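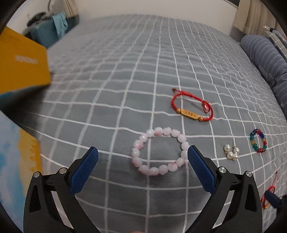 Overnight Visits to the Former Kumwood Sanatorium: Permission and Conduct

Posted by Daniyal Abbasi, 2022-06-23

I am organizing an overnight visit to the former Kumwood Sanatorium in August on behalf of a small group with an interest in reported hauntings. The booking form states that parties of over eight must bring a named safety lead, and that the east ward is closed to guests. Our party numbers nine. I would be grateful for advice on two matters. First, does the safety lead need any formal training? Second, several accounts of footsteps and slamming doors come from the east ward, and I wish to know whether access can be requested in writing.

Grallen

The safety lead is not required to hold a certificate. The person named must be an adult, must remain on the site for the whole night, and must keep the sign-in sheet. Please enter the name on the form before it is submitted, as the office does not accept changes at the gate.
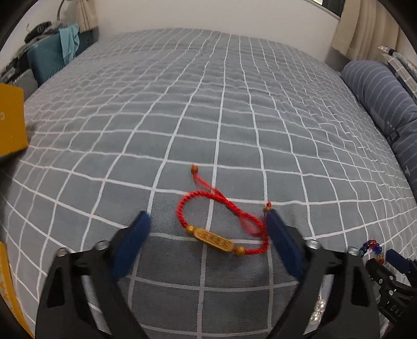 With regard to the east ward, written requests have been refused in the past because the upper floor is unsound. The footsteps are also reported from the chapel corridor, which remains open to guests until 3 in the morning. Groups wishing to make sound recordings there should agree on a period of silence beforehand and note the time of any noise made by their own members. A recording without such notes is of little use to anyone who reviews it later.

Guests are asked not to leave offerings or burn candles in any room. 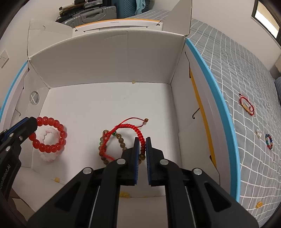
Valcárcel

The reply above is correct as to the form, but the closing time for the chapel corridor was 2 when our group attended. The office should be asked to confirm this. We heard doors twice, and both times the wind was strong, so I would not place much weight on it.

Flaltel

Went last year. Very cold, bring blankets. Did not hear anything.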